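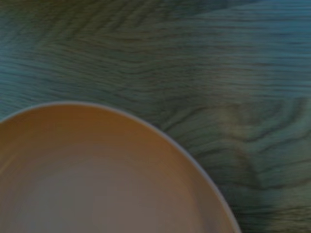 *Benvinda Gouveia*

# Brurngate Soup Swap: the questions I keep getting

Updated November 2024. Typing this on my lunch break, so forgive the mess. If your question isn't in here, email, don't text. Texts get lost.

## What is it?

You make a big pot of soup at home. Freeze it in quart containers. Bring six quarts, go home with six quarts of other people's soup. Done in an hour, usually less.

## Where and when?

Tanner Hall, the side door on Mill Street. Front door stays locked, please stop rattling it. Doors at 5:30, picking starts at 6. Dates go up on Itix, same page where you sign up.

Parking: lot behind the hall, or up on Dulness Road. Not the dentist's lot. They tow.

## Do I have to sign up?

Yes. 27 spots per swap, and that's a freezer limit, so no, I can't squeeze you in. Waitlist is on Itix too. It moves a lot in the last two days, people get colds, so keep your notifications on.

## How much does it cost?

Nothing for the swap. Hall charges us for the evening and there's a jar by the coats. A couple bucks if you have it.

## Six quarts is a lot. Can I bring less?

Four is the minimum. Bring four, take four. Two people can share a spot and bring three each, just put both names on the sign-up.

More than six, no. We tried it in September and ran out of freezer.

## What kind of container?

- Quart size, plastic, lid that really shuts
- Deli tubs are great
- Leave a half inch or so at the top, soup expands
- No glass. Not even the freezer jars. We had one go in the chest freezer and I was picking slivers out of the bottom for a week
- Zip bags OK if they're frozen flat AND double bagged

You don't get your containers back. If you love it, don't bring it.

## Does it have to be frozen?

Solid. All the way through. Give it a full 24 hours in your freezer, longer if the freezer is packed. Chill it in the fridge first, though, don't put a hot pot of soup straight in with your ice cream.

"Slushy" isn't frozen. Remo will be at the door and he will squeeze it.

## What goes on the label?

Name of the soup. Your first name. Date you made it. Every ingredient, and I mean every one, including what's in the bouillon.

Then circle the big ones if they're in there: milk, egg, wheat, soy, nuts, peanuts, sesame, fish, shellfish. Masking tape and a Sharpie work fine. Write it before you freeze, tape doesnt stick to frost.

No label, no swap. Sorry. This is the one I won't bend on.

## What if I have an allergy?

Read labels, ask the cook, and then decide for yourself. Everything is made in home kitchens with home kitchen stuff in them. If a trace would put you in the hospital, I'd really rather you didn't swap. Come and eat crackers with us instead, we like company.

## What soups freeze well?

Lentil, black bean, split pea, chili, minestrone without the pasta, chicken and vegetable, squash, tomato, most curries.

Not so well:

- Anything with noodles already in it. Turns to paste. Write "add noodles" on the label and let the other person do it
- Big potato chunks, they go grainy. Mashed in is fine
- Cream. It splits. Leave it out and write "stir in 1/2 cup cream when hot"
- Rice drinks up all the broth. Same deal as noodles

## Is chili soup?

Yes. Stew too, if it's loose enough to ladle. Remo Steiner says curry is not soup and Remo is wrong. Bring curry.

## Can I bring bread? Cookies? Jam?

Bring bread to share while we're standing there, please do. It doesn't count toward your six.

## Can I bring store-bought soup?

No. Come on.

Store-bought broth is fine. Canned beans are fine. Most of us use them.

## How does the picking work?

Everyone draws a number. We go around and each cook says a sentence or two about their soup. (A sentence or two!! Not your grandmother's whole life.) Then number one picks one quart, number two picks one quart, all the way through, then back to the start until it's all gone. You can take your own if you want it back.

Trading after is fine. Out by the cars, so we can close up.

## I need vegetarian. Will there be enough?

Usually close to half the table. Tick the box on Itix and you get to draw from the low numbers. Same for dairy-free.

## What should I bring home in?

A cooler or a couple of thick grocery bags. Towel around the tubs if you've got a long drive. Get it back in a freezer as soon as you're home.

## How long does it keep?

Best in three months. Safe longer if it stayed frozen but the taste goes off and it gets icy. Thaw it overnight in the fridge, heat till it's bubbling. Don't refreeze what you've thawed.

## Can kids come?

Sure. Older ones are good at calling numbers. The chest freezer isn't for climbing on.

## I signed up and can't make it

Cancel on Itix, even an hour before. Somebody on the waitlist has a frozen pot of soup sitting there. Two no-shows with no word and you go to the bottom of the list for the season.

Or drop your soup with a friend and have them pick for you. Give them a list of what you hate.

## What happens to extra soup?

There's hardly ever any. If there is it goes in the hall freezer with a sheet on the lid, take one if you're having a bad week, or a new baby, or whatever. You don't need to ask me.

## Can I get the recipe for the red lentil one?

It's mine. Yes. I'll post it when I've written down real amounts, right now it says "some cumin."

## Can we start one in our town?

Please. Take this page and change whatever you wnat. You need a room, a freezer and somebody strict about labels.

## Who do I contact?

Me for sign-ups and soup questions. Remo for the hall, keys, parking, and if you left a cooler behind. There are two blue ones in the coat closet right now. Pick them up before the next swap or they're ours.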